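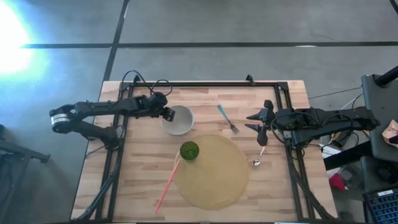

Last updated: September, Sunday evening

A shallow bowl and a fork is how I eat nearly every night of the week now, and I've been meaning to write about it for ages because three of you have emailed asking what I live on out here. So this is the supper post. It's long. Get a cup of tea.

For anyone new, I moved to Rukurholm just over two years ago, to a flat above what used to be the net shop, with a kitchen that has two rings and an oven I don't trust. Before that I lived in a house of five people where somebody was always cooking a great vat of something, and all I had to do was turn up with bread. I'd got to thirty-eight without ever really cooking for just me. The first month I ate toast. Then I ate toast with things on it. Then I had a cold for a fortnight and decided I had better sort myself out.

My first mistake was recipes for four. I'd make the whole lot on a Sunday, feel very pleased with myself and then eat the same chilli until Thursday, by which time I never wanted to see a kidney bean again. People say freeze it, but my freezer is the little box at the top of the fridge and it holds a bag of peas and one ice cube tray if you push. I know some people love a week of the same dinner. My friend Rafail Vlachopoulos has had lentils every weekday since we were students and he's the calmest man I know, so maybe there's something in it. I can do two nights of anything. Three if it's curry.

What I do now is cook the dull part in advance and leave the interesting part until I'm hungry. So there's usually a tub of cooked grain in the fridge (barley mostly, sometimes rice, buckwheat when I'm feeling virtuous) and a jar of something sharp, and then I stand in front of the cupboard at half past six and see what happens.

The barley first, as it's what I get asked about. I do 200 grams at a time in the big pan with loads of water and more salt than you'd think. I boil it like pasta, drain it, spread it out on a tray so it stops steaming, and put it in the tub with a slosh of oil. That does me two suppers and a lunch. I used to measure the water and put the lid on and do all that, and it stuck every single time – I had to chip it off with a fish slice. Boil it like pasta! Life's too short!

The sharp thing is usually pickled onions, the quick pink sort. Slice a red onion as thin as you can bear, put it in a jar with a spoon of sugar and a spoon of salt, and cover it with vinegar. They're good in half an hour and better the next day. I get through a jar a week, on eggs and cheese and potatoes and once, late at night, straight out of the jar with my coat still on.

Then greens. The veg choice in Rukurholm is cabbage, or cabbage, or in a good week those long pale peppers. For anything else I go over to Soltani's, a grocer's on the far side of the harbour that sells everything in the world from a room the size of a bus shelter. I've bought pomegranate molasses in there, and dried limes, and a mop. Mrs Soltani has views on what I buy. If I pick up one aubergine she asks who's coming round, and if I say nobody she takes it off me and finds me a smaller one. I've gone home with some very small aubergines.

The other option is the big supermarket in Vuso, and that means the 503. It's a lovely bus if you've nowhere to be. It goes round by the quarry and the school and then, for reasons I've never got to the bottom of, round by the school again. I took it every week at first and came back with far too much, as you do when you've sat on a bus that long and feel you've earned it. I once carried home a whole pumpkin. I don't even like pumpkin. These days I go once a month for the heavy boring things – tins, oil, flour, washing powder – and get everything else on foot.

Right, some actual suppers, as promised.

Barley with a fried egg, pink onions and whatever cheese is going hard. This is at least one night a week. Fry the barley as well, in the same pan, and leave it alone until the bottom goes crunchy. I've served it to guests and they've asked for the recipe and I've felt a fraud.

White beans on greens. Tin of beans, their liquid and all, garlic, a bit of rosemary from the pot on the step. Let it bubble down till it's creamy. Cabbage cut into ribbons, in a hot pan with butter until it catches at the edges. Lemon over the top. You can do it in the time it takes to listen to the shipping news.

Cold noodles in summer. Peanut butter, soy, vinegar, hot water to loosen it, cucumber. I was suspicious of cold noodles for most of my adult life and I'd like those years back.

Potatoes and smoked mackerel, which came from Ksawery Szewczyk downstairs. He worked in kitchens for years and cooks like someone being timed. He boils the potatoes whole, crushes them with the back of a spoon, and puts in mustard and chopped gherkins and a lot of dill, with the mackerel broken over at the end. I watched him make it once and wrote it on an envelope. Mine isn't as good as his. I think he uses more mustard than he lets on.

Soup I'm leaving out, soup needs its own post. I've got a whole thing about soup.

A few people have asked about the loneliness side of it, and I did wonder whether to go into that here. The cooking was never the lonely bit. What I found hard was sitting down afterwards. For months I ate standing at the counter looking at my phone, and I'd finish and barely know what I'd had. What helped was daft and small. I moved the chair to the window. I can see the slip from there, and the lights coming on over the water, and whoever's late bringing the Jolla in (it's the little passenger boat, and it's always late). I eat and I watch them faff about with ropes. Some nights I put the radio on. I couldn't tell you why it made such a difference, but I started laying out a proper bowl and sitting down like a person, and I began to look forward to it by mid-afternoon.

I eat out on a Friday, before anyone worries. Chips, the bench, gulls.

Things I've stopped buying: salad in bags, big loaves, cream for one recipe, anything that says family size. Things I now can't be without: lemons, mustard, tinned beans, a decent lump of hard cheese. Eggs I get from the honesty box up the hill, if I'm there before nine. By ten they've gone, every time, and I've my suspicions about the house with the green door.

I still get it wrong, mind you. Last week I tried a beetroot thing that turned out the colour of a school jumper and tasted of soil, and I had toast. Toast is fine! I've come round to toast again.

If you've got a good supper for one that only needs two rings and no oven, put it in the comments please, I'm especially short of ideas for cabbage. And Rafail, if you're reading, I don't need the lentil one, I've had it.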